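Fan meet and greet: venue safety checklist with comments
Tredora reunion signing, foyer and side hall, December

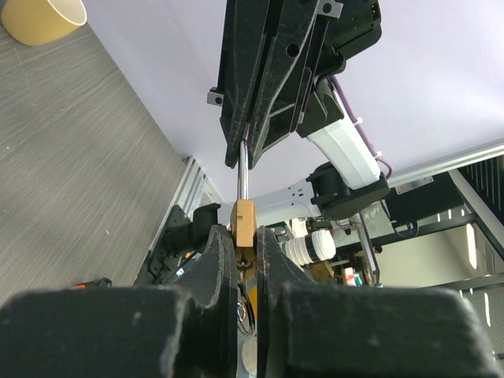
Walked through by Lleucu Pugh with Rhodri Owen from the venue. Doors are at 1030 and the cast come down 15 minutes later. So excited for this one, the whole original line-up in one room again!

1. Front doors and foyer
Both sets open outward and swing freely. OK
Comment: Lovely wide entrance. Please keep the cardboard cut-outs off the mat, they're gorgeous but they tip over in a draught.

2. Queue line
Barriers linked, no feet sticking out into the walkway. OK
Comment: The turn near the cloakroom is tight for wheelchairs and prams. Rhodri has moved the last barrier back and it's a big improvement.

3. Fire exits
Side hall, left: OK
Side hall, right: NOT OK
Comment: Poster stand in front of the door. Move it before anyone's let in, please. It can go beside the merch table, where it'll look fantastic anyway.

4. Signing tables
Steady, cloths pinned up clear of the floor. OK
Comment: Erick Odera asked for a chair with arms. Found one!

5. Photo backdrop
Frame weighted at 2 corners. NEEDS WORK
Comment: Wants weights on the back legs as well. People get giddy and lean on it (I would too, if I were standing next to Erick).

6. Lights and cables
Taped down across the hall. OK
Comment: Tape is lifting near the Bustum screen where they're running the old clips. Demyd Zhuravel will redo that bit and check it again at lunch.

7. Cast route
Stage door to green room, clear and lit. OK
Comment: Tomos Rosser walks them in. No selfies on the stairs, even if the cast offer, and they will, they're darlings.

8. First aid
Kit full, ice packs in the green room fridge. OK
Comment: We had a couple of fainters last time, so water jugs at both ends of the queue.

9. Group photo
Limit on the riser is 27 people. OK
Comment: Kids at the front on the floor.

Still to do: items 3 and 5, plus the tape in 6. Lleucu to sign off once Rhodri has seen all three.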